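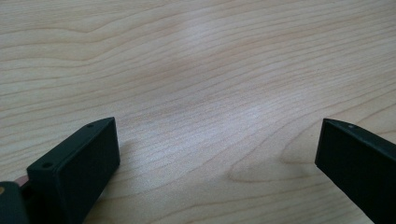

Second progress report to the Somer Fund: the packing benches at Vidmar

4 February 2018
By Nkechi Abubakar, Vidmar Fittings, Gruvville

Print this page | E-mail this page

Search reports Enter keyword Go

Where we are

When we last wrote, in December, the benches were still in the corridor and the grippers were in customs. Both have since moved. We now have two benches in use on the packing floor. At each one a packer works with a hand-held gripper, two dark fingers on a tool you hold, and picks up hinges, brackets and bags of screws with it while the tool records what was done. The recordings go to the Stevberg office, which is building the arm that will take over the dullest part of the packing. The arm is due after your grant year ends, a piece of scheduling we promise was accidental.

The bench tops are plain pale wood and we have kept them bare. This took a memo. Packers put things on benches, mugs especially, and Stevberg would like the arm to learn about brackets before it learns about mugs. A shift now starts with the fingers open over a clear top, and parts come out of the bin one kind at a time.

What it changes for people

Nine packers have been trained on the tool. Kanokwan Intarasuk was quickest and is now paid the trainer's rate, which was in our proposal and which payroll discovered in January with some surprise. Dušan Dumitrescu has packed by hand for longer than the building has had heating and was slowest. His recordings are also the ones Stevberg asks for more of. He has mentioned this to most of us.

Sore wrists were the main complaint. The grippers weigh more than they look, and a full shift with one was a bad idea, ours. Turns are now 40 minutes, followed by ordinary packing, and complaints have dropped to the usual ones about the radio.

The harder question is jobs. Our commitment to you was that no packer would lose hours during the grant, and none has. People want to know about the year after, and the three staff meetings we held on it went over time. Boris Atanasov asked, for the minutes, whether he was training his replacement. Management replied that he was training part of it. That is in the minutes too. We are drafting a written guarantee on retraining and will send you the text once the union has finished with its red pen.

Problems

Glare from the overhead lights washes out part of the wood in the recordings. Nataša Golob wants matte mats, and has a quote. We would like to pay for them from the travel line, which is healthy, as everyone canceled the visit to Stevberg when it snowed.

Next period

A third bench, if the corridor will release it. Wrist supports for all nine packers. A first look at the arm in the Stevberg workshop, with Kanokwan and Dušan along to tell it what it is doing wrong.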